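Care of Vintage Television Receivers in the Home

Guidance for owners, issued by the Senent Museum of Broadcasting

Many households still keep a valve television set of the post-war years, whether as furniture or as a working receiver. The following advice concerns the cabinet, the screen and the place in which the set is kept. It does not cover electrical repair, which should be left to a qualified engineer.
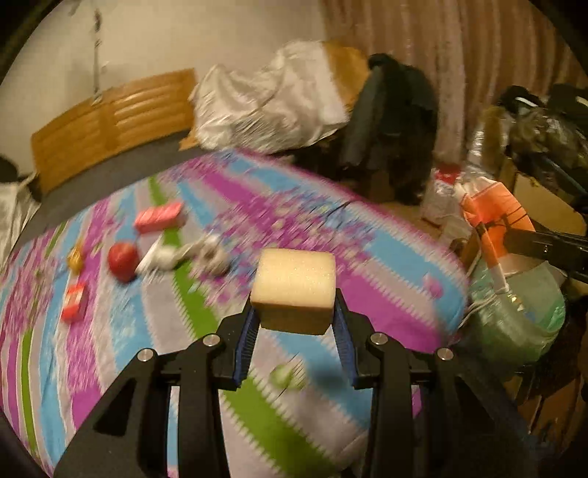 By Rory Gunn, Household Collections
Published Dec 31, 2021

Before cleaning

Unplug the set and leave it for at least 60 minutes before any work is begun. The back panel should remain in place throughout. A picture tube can hold a dangerous charge long after the supply has been removed, and owners should on no account reach inside the cabinet.

Cleaning the cabinet

Remove dust with a soft, dry brush, working from the top downwards. Polished wood may then be wiped with a barely damp cotton cloth and dried at once. Spray polishes are not recommended – the silicone in them can make later repair of the finish very difficult. Bakelite should be treated in the same way, and never with bleach or scouring cream.

Cleaning the screen

Apply a little water to the cloth and never directly to the glass. On sets with a separate safety glass, dust often gathers on the inner side. This should be reported to the engineer at the next inspection and left alone until then.

Speaker cloth

Original cloth is often brittle. Hold a piece of fine net over it and use a vacuum cleaner at its lowest setting. Loose threads should not be pulled or trimmed.

Choosing a position

Keep the set away from radiators, fireplaces and direct sunlight. Leave a gap of 16 centimetres behind the back panel so that air can pass freely. In bedrooms, bedding and curtains must be kept well clear of the vents.

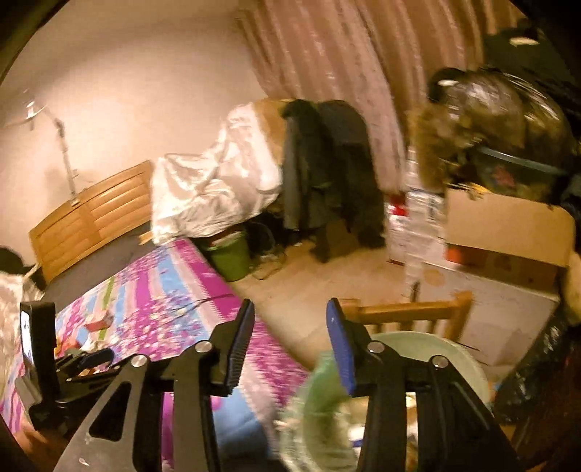 Storage and moving

A set in store should stand upright under a cotton dust sheet, in a dry room with a steady temperature. Plastic sheeting traps moisture and should be avoided. Two people should lift the set, with the screen facing the body of the stronger carrier. Knobs that come away easily may be placed in a labelled envelope.

Further guidance is given in Leaflet 487, available from the Astley reading room.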